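Do Puzzle Cubes Really Make You Cleverer?

And other things grown-ups say about toys, bags and tidying up

Somebody has probably told you that puzzles are good for your brain. It might be printed on the box. It might be what your aunt says when she gives you a puzzle and you were hoping for something else. But is it true? And how would anybody know?

This page is about block puzzles, the sort where chunky pieces lock together to make a cube. It's also about the bags and packets that toys come in, because people say some odd things about those too. We are going to be a bit fussy and ask "How do you know?" quite a lot. You're allowed to do the same at home, although it works better if you ask politely.

What is an interlocking puzzle?

Interlocking means that the pieces hold on to each other. There's no glue. Each piece has bumps and gaps, and a bump on one piece fits into a gap on another. When enough pieces are in the right places, none of them can slide out by itself. Some puzzles have one special piece, called the key, which has to go in last and come out first.

You may read that puzzles like this are thousands of years old and were invented by a wise man in a far-off country. Be careful with that story. It gets told about lots of puzzles, and the country keeps changing. Old things made of wood rot or get burnt or thrown away, so it's hard to be sure who made the first one. "We don't know" is a perfectly good answer, and you should trust a book a little more when it says so.

"There are 1567 ways to do it!"

A cube puzzle called the Tadier came with a leaflet saying there were 1567 ways to put it together. That sounds wonderful. It also sounds very exact, and exact numbers make people stop asking questions.

So ask one. What counts as a different way? Suppose you finish the cube and then turn it upside down. Is that a new way, or the same way upside down? If you put the same pieces in the same places but start with the pink one instead of the blue one, does that count? The leaflet didn't say. If turning the whole cube over counts as new each time, the number gets big very quickly without the puzzle getting any more interesting.

The people who wrote the leaflet might have done their sums properly. We can't tell, and neither can you, unless they show their working. Your teacher makes you show yours.
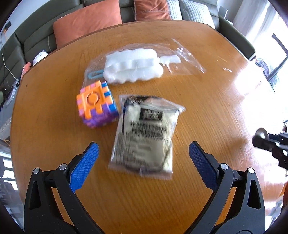

Bright colours are another thing worth being suspicious about. When the blocks are orange, pink, blue and purple, it's easy to think the colours must be clues. Sometimes they are. Sometimes the maker just thought they looked cheerful. You can find out by trying: solve the puzzle once, look at where the colours ended up, and see if there is a pattern you could have used. If you can't see one, the colours may not mean anything.

Do they make you cleverer?

If you do the same puzzle every day, you'll get faster at it. That part is easy to check with a clock. Your hands learn the moves and you stop trying the pieces that don't fit.

Getting faster at one puzzle isn't the same as getting better at everything, though. Will it help you with spelling? It doesn't seem very likely. Might it help you with a different puzzle? Perhaps a bit, if the second one works in nearly the same way.

Chutima Tanasarn runs a puzzle table at the library in Hikavville, and she tried a small test with 10 children. They all practised one cube for two weeks. Then she gave them a new puzzle, called a Diklow, that none of them had seen before. A few were quick, a few were slow, and one ate a biscuit and went home. She says the test doesn't prove anything, and she's right. Ten is not many children. Some of them might have been quick anyway. To make it fairer she would need a second group who hadn't practised at all, and a lot more biscuits.

Puzzles are fun when they're fun. You don't need another reason to do one.

What about all the packaging?

Toys often arrive in clear plastic bags, sometimes with a piece of white foam to stop things getting knocked about. Foam is good at this because it's full of tiny pockets of gas. They squash when something bumps into them, so less of the bump gets through.

People will tell you that clear bags keep everything tidy. Do they? A clear bag lets you see what's inside without opening it, and a zip top means you can close it again. Neither of those things puts the pieces back in the bag. You still have to do that.

You might also hear that a bag is "recyclable". That word means it can be recycled somewhere, by someone with the right machines. It doesn't promise that anyone near you will do it. Look up what your own council collects before you believe the little arrows.

Little white paper packets sometimes turn up in packaging too. Some hold instructions and some hold spare parts. Others hold small beads that soak up damp from the air, and those must never be eaten. If you don't know what is in a packet, give it to an adult before you open it.

Try it yourself

Find a puzzle you already own. Time yourself doing it once in the morning and once after tea, and write both times down. Do that for a week. Before you begin, write down what you think will happen, and don't change it afterwards, even if you turn out to be wrong.

Then read the back of the box again. The Kleinschmidt cube says it has "224 brain-building challenges". See if you can work out what a challenge is, and who did the counting.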